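Prakash Warrier Will Not Be Selling You a Bigger Cupboard

2021-04-19

Prakash Warrier keeps his tape measure in the fruit bowl. There is no fruit in it. "Fruit goes where you can see it or it goes bad," he says. "The tape measure doesn't care."

Warrier spent nine years laying out kitchens for Hekness before he left to start Zutley, a two-room business that helps families get their tables back. The service costs 400 dollars. For that he comes over, drinks your coffee and asks why the stapler is next to the butter. By his own ledger he has done this 839 times, and he has been asked to leave once.

"That was over a gravy boat," he says. He won't elaborate.

His method starts with clearing the table and then putting back only what somebody will use before bedtime. Most people last four minutes before they start negotiating. In February a client in a perfectly nice house argued for a waffle iron, a bowling trophy and a box of 2,000 buttons. The buttons won.

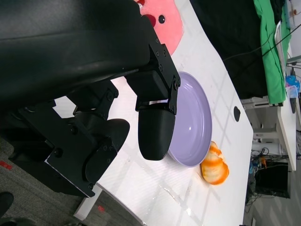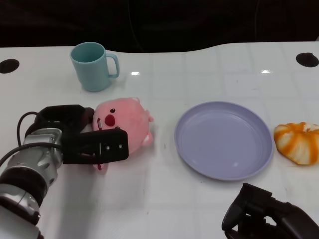 Toys are the hard part, and Warrier has given up pretending otherwise. Parents call him about plates and end up talking about bears. "You can tell a grown man his mugs are out of control and he'll nod," he says. "Then you pick up something plush and he turns into a lawyer." He has no quarrel with a pink stuffed animal and a round lavender plate sharing a white tabletop, provided it is playtime. At dinner one of them has to go, and he has learned to let the child say which. The answer is sometimes the plate.

He is strict about color, which surprised me in a man wearing two different brown socks. Pale dishes on a pale table get forgotten, he says, and forgotten dishes breed. He likes a kid's plate in a color you can name from the doorway.

What about storage? I had hoped for a tip on baskets. Warrier looked at me with pity. Baskets, he says, are where decisions go to lie down. He owns one, from Aso, and it holds the cat.

We finished at his own kitchen table, which had a lamp on it, two cups and a stack of unopened mail from his neighbor Ngubane, who is away until summer. I asked whether the mail would be used before bedtime.

"That's not mine," he said, and moved it to a chair.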